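The case for the plain bin

Most advice on storing small stock begins with dividers. The catalogs sell them by the meter, and the usual workshop layout has a drawer with a compartment for every size and a label for every compartment. I want to argue for the opposite arrangement where short bars, blocks and offcuts are concerned: one open metal bin with sloping sides, a flat floor, and nothing inside it except the stock.

My position comes from parts storage at Trenurwood, where we ran divided drawers and open bins next to each other for 10 months. The drawers looked better on the first day. By July they had become a place to put things that did not fit the label. A compartment that is full sends its overflow into the neighboring compartment, and from that point the label is wrong. A bin has no label to be wrong about. Whoever opens it looks in and sees what is there.

The geometry matters more than people allow. A box with vertical walls traps a flat piece against the side, and a hand or tool coming in from above has to scrape it up the wall. A sloping wall leaves clearance. The piece rests on the floor, the wall leans away from it, and there is room to get at both long edges. The cost is floor area: a bin with sloping sides holds less than a straight box with the same opening. I consider that a fair price. Anyone who stacks bins 3 high on narrow shelving will disagree, and for that use they are probably right.

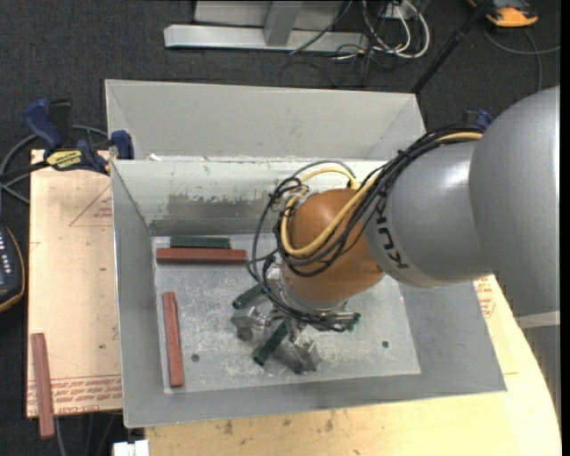
Red and green bars in an open metal bin, with the gripper over the floor.

Color is the second point. Bars in brick red and dark green read clearly against a light gray floor, even a scuffed one. Unpainted steel on the same floor does not. The Trutine guide we worked from recommends a dark liner under bare metal, and I have no quarrel with that, provided the liner is glued down flat. A loose liner curls at the corners and small parts go under it. Where there is a choice, I would paint the stock and leave the bin alone.

I would also leave the wear alone. There is a habit in well-kept shops of refinishing a bin once the scratches show. Scratches on a floor are where the parts slide. Flaking on a wall is a different matter if the flakes can end up on finished surfaces, and that should be scraped back to sound material. Repainting the whole interior for the sake of appearance takes a bin out of service for 2 days and returns it with a coating that marks the first time a bar is dropped on it.

The strongest objection is mixing. If every size goes into one bin, someone has to sort. This is true, and the answer is to limit the quantity. We set ours at 60 pieces and found that too many, as the lower layer could not be seen. A single layer with floor showing between the pieces is the correct fill. At that level sorting is done by eye. Above it, the divided drawer wins and I would not defend the bin.

Geagea and Trarnent both sell insert kits that convert an open bin into a divided one. We bought the Trarnent kit and fitted it to one bin. The inserts are now on the shelf over the bench, and the bin is back in use without them.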